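Talk notes: Reading a label in a language you don't know
Nalmont Library, 18 slides

Slide 1. Say hello, start at 7. Phones can stay on.

Slide 2. Look for the drawing first, then the big type.
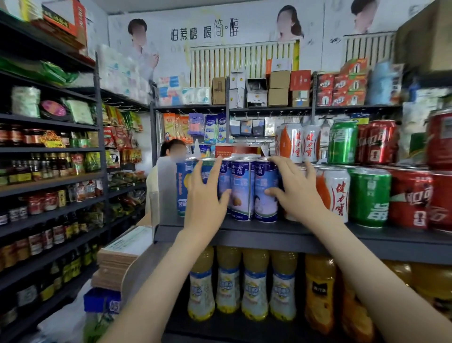
Slide 3: Blue cans with almonds on the label

Slide 4. Numbers travel well. Ask the room what 100% promises on a juice. Wait for answers. Skip the Vaneck story if we're behind.

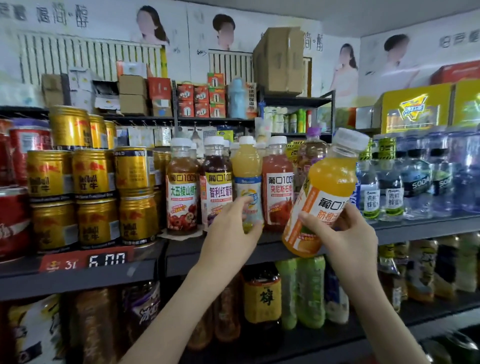 Slide 5. Color as a clue
Yellow suggests lemon to most people here. Mention the Kamano survey: 82 replies, 17 disagreed. 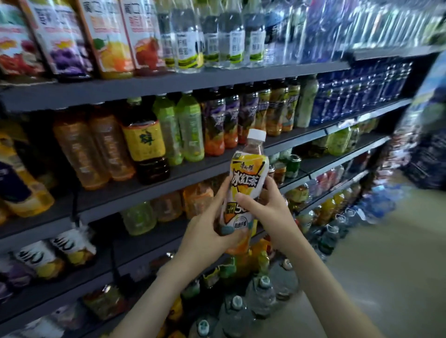 Slide 6: Iced black tea, lemon slice on the label

Hand out the worksheet. Break.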